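Teaching the Arms to Open a Bottle

Lungile Khumalo on remote control, worn fingertips and why a screw cap is harder than it looks
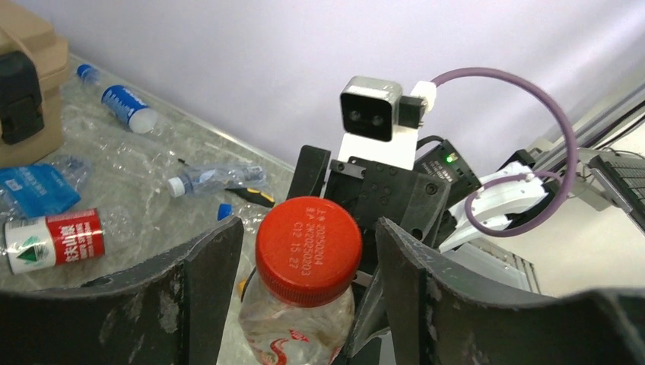
A bottle with a red screw cap between the fingers of one arm, with the second gripper behind it. View from the wrist camera.

Lungile Khumalo starts work before most of her building does. By eight in the morning she is standing between two control handles, moving a pair of robot arms through the same job she did the day before. She picks up a bottle with one arm, turns the cap with the other, puts both down and starts again.

Khumalo leads the demonstration team at Padevell, a small company that records people operating robots and uses the recordings to train them. Her current project, called Muvmont, covers plastic bottles: picking them out of a pile, standing them up, taking the caps off and sorting the parts. It had 3,044 finished recordings when we spoke in May.

"People think we write down instructions for the arm," she said. "We don't write anything about the bottle. I do the job through the handles, the computer saves what the cameras saw and how the joints moved, and the training uses that."

The two handles are copies of the arms at a smaller scale. When she bends one, the matching arm bends. A trigger under the index finger closes the gripper. Every arm carries its own camera near the wrist, and there is another camera over the table.

She spends most of her time looking at the wrist view. New operators, she said, want to look at the real table through the window, and she asks them to stop.

"If I use something the robot can't see, I'm teaching it badly. Say I look around the side and notice the cap is crooked. I fix my grip. In the recording, the arm fixes its grip and there's no reason for it in the pictures. You get a few of those and it doesn't matter. You get a lot and the arm starts doing strange little moves."

Khumalo trained as a sewing machine mechanic and came to robots by way of a packaging plant, where she showed an older type of arm how to load boxes. That was done by hand. She would release the motors, take hold of the arm and push it through the path, pressing a button at each stop.

She still likes the method for some jobs. "For moving a box from here to there, taking the arm by the wrist is faster. You feel the weight of it. But with two arms and a cap, you need four hands. And your own hands are in all the camera pictures, so the robot learns with your sleeves in the way."

The cap took longer than anyone had planned. A person opening a bottle squeezes and turns without thinking, and changes the squeeze as the cap comes loose. Khumalo's handles give back very little feeling. She had to learn to judge the grip by sight, watching how far the plastic bent under the fingers.

"Too hard and the bottle folds. Too soft and the whole thing spins with the cap. The first week, I was getting maybe one good one in three. I went home and opened bottles in the kitchen with two pairs of tongs."

Her team now has nine operators. Each one does sessions of 18 recordings and then takes a break away from the handles. The limit was set after she compared work from early and late in a shift. The late recordings were slower, and they had more pauses in the middle of a turn.

Pauses are a sore point. A person stops to think, and the recording shows an arm hanging still over a bottle. If enough of them are left in, the trained arm may stop in the same place and stay there. Someone on the team goes through each day's work and trims or throws out the bad parts.

Mistakes are a different matter. Khumalo keeps some of them on purpose, as long as the operator recovers. "If I drop the cap and pick it up again, I want that one. The arm is going to drop caps. It should have seen what to do next."

She is also strict about variety. Tall bottles, flat ones, crushed ones, wide caps and narrow caps all go on the table, and the operators move them between recordings. An earlier set of 200 recordings was made with the bottles in nearly the same places each time. The arm did well on that layout and poorly on any other, and the set was dropped.

The gripper fingers get their share of attention too. They rub against caps and the tabletop all day. Khumalo would like them changed on a fixed schedule, and so far they are changed when an operator complains. "A worn finger slips in a different way from a new one. I can get used to it in a minute. I'm not sure the training does."

Her next stretch of work is on a second site, at Prasertsri, where the operators will sit in another room from the arms and have only the camera views. She expects a slow start. The delay over the line is short, but she noticed it in a trial and found herself waiting for the arm to catch up before each turn.

Asked what she looks for when hiring, she said she gives people the handles and a bottle and leaves them to it for half an hour. She pays little attention to how many caps come off.

"I watch what they do after a bad one. Some people speed up. I want the ones who put the bottle back, move it a bit, and go again at the same speed."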